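Progress report, Sutholm series (book two)
To: Fiona MacBrayne
From: Elsa Saarinen
Covers: end of last report through October

Fiona, sorry, this is short and typed between other things. Fuller notes on the plot changes are in the shared folder.

Where we are

Draft of book two is done through chapter 14. Slavica has read all of it and sent back comments on the first nine. Two more chapters than we promised for this stage, but chapter 11 has to be redone more or less from scratch so don't get too happy.

Working title still Lindsay. Sales side wanted something with "harbor" in it. Slavica says no and I agree, there are already so many harbors. Will bring three options to the next call.

Story, quickly

Widow comes back to Sutholm to sell her aunt's boarding house, finds the upstairs tenant won't leave. That part is the same as the outline you approved. What changed:

The brother is gone. He was only there to deliver bad news and the letter does it better.

The tenant, Ridley, is now a former ferry pilot, was a lawyer. Readers of book one complained that everybody had a law degree. They had a point. His inquiry backstory stays, just moved onto the water.

First kiss moved from chapter 6 to chapter 10. Slavica fought me on this and then wrote it and it's the best thing in the draft. The wait does a lot of work. Chapters 7 and 8 drag a bit as a result, we know.

Faith thread is lighter than in book one. Still there (the choir, the pastor's wife, the Easter chapter) but she isn't given a speech about it at the end. If this is a problem for the imprint please tell me before we get to chapter 18, not after.

Test readers

Sent the first six chapters to the reader group. Most liked the heroine, several found her short with people. She is supposed to be. One reader wanted the dog to survive, and the dog does survive, it's just not clear until chapter 9. We will make it clear sooner. Complaints about the number of casseroles noted. Two are coming out.

Nobody guessed who wrote the letters. Very pleased with that.

Editing and production

Lewis Rankin has agreed to do the copyedit again. He wants the full manuscript in one go this time, no batches, because of the mess with the character ages in book one. Fair.

Cover: Jarosław Nowicki sent 4 roughs. Two are nice. One has a couple on a dock and they look about to be arrested. The one with the lit window is my pick and Slavica's, files are in the folder, please look at them on a phone as well as a big screen since that's how most people will see it.

Audio: no narrator yet. The one from book one is booked until spring. We can wait or recast. I'd wait.

Plerkico want the e-book files six weeks ahead of release, not four. That eats most of our slack. Nothing to be done, I've redone the schedule around it.

Money

Of the grant, 3000 has gone to Slavica as the second installment, on delivery of chapter 12 as agreed. 900 to Jarosław for the roughs. Travel line not touched, she did the ferry research by phone with a retired pilot, who was very patient and also corrected our tides. Would like to move the travel money over to the copyedit, as the book is coming out longer than planned. Need your ok in writing for that, an email is fine.

Problems

Chapter 11, see above. The scandal comes out at the town meeting and at the moment everyone in the room is told things the reader has known for fifty pages. Slavica is trying it from the aunt's old friend's point of view. I've seen a page and a half and its promising.

Slavica was sick for part of the period and lost some writing time. She has made most of it up. I don't want to push her on the rest.

Also we still have no back cover copy. My fault, was going to do it twice. Every version I write makes it sound like the house is haunted.

Next

Finish the draft, chapters 15 to 22. Slavica thinks she can, I've put in a bit of padding.
Rewrite 11.
Cover choice, need your vote.
Full manuscript to Lewis.
Back cover copy, realy this time.
Outline for book three, one page only. It's the pastor's wife's sister, the one who turns up late to the wedding. Readers keep asking about her.

Can do a call any morning before 10, afternoons are bad at the moment. If you only have time for one thing let it be the travel money question, Lewis needs a yes or no on the longer job before he turns down other work.

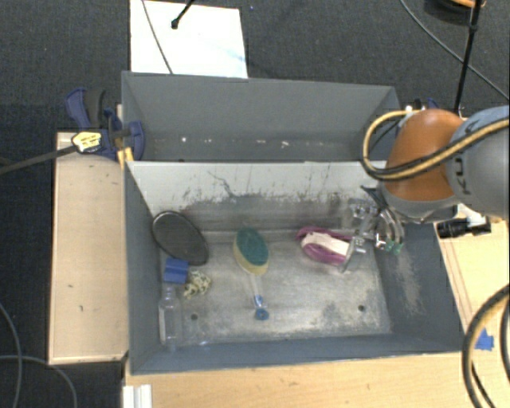 Oh and the acknowledgments page. Do you want the fund named on it in the same wording as book one, or has that changed? Slavica has her own list of people to thank and it's long, so tell me if there's a limit.

Elsa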